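Lilitar Countertop scene pack – worth it for a small arm setup?

mugs_and_lugs
Posted in Simulation & Software, April
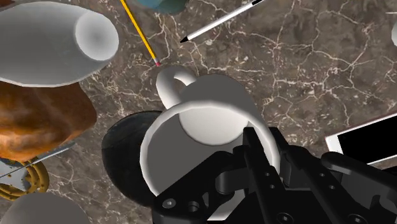 I've had the Lilitar Countertop pack for 3 weeks now and promised a couple of you I'd write something up, so get comfortable. You get the kitchen surfaces, a big box of household objects and a gripper model you can swap for your own, and it all loaded on my very ordinary desktop without a fight. What sold me is how messy the layouts are. The mug is the thing I care about, but there's a pencil pointing at its handle, a phone off to the right, bread on the other side, and that veiny dark marble running under all of it, which my old plain gray table never prepared anything for. I've run 1103 grasp attempts so far and I'm still finding layouts that annoy me (in a good way!).

plonia_convert
I wanted to love this one, I really did. The marble is lovely, but I went back to Plonia after 2 evenings because I spent them both fiddling with friction settings on the ceramics. Plonia looks plainer and I don't mind a bit. Also, who keeps a loaf of bread next to a mug and a phone?

mugs_and_lugs
Me, every single morning. Come and see my kitchen :) Fair point on the friction though – I had to turn it up on the mug myself, and the manual is thin there.

slowservo
How does it do with the fingers right at the rim? I have the Stiner gripper and my trouble is always the bracket getting in the way of the wrist camera when I come in close.

mugs_and_lugs
Same trouble with the stock gripper, to be fair to Stiner. Look how much of the lower right of the mug it covers. I've started taking an extra look from higher up before going in, and I'm happier with that, though it does slow each run down.

plonia_convert
See, I'd call that a point for Lilitar. Plonia's default gripper is so skinny you never notice the problem until you're on the real arm. I still say the price is steep for a hobby bench.

antwi_arm_owner
Does it load with the Antwi arm files? I've only got 5 gigs free on this laptop and don't want to clear space for nothing.

mugs_and_lugs
It does, but rename the wrist joint first or it complains. I'll dig out my config after supper and post it here.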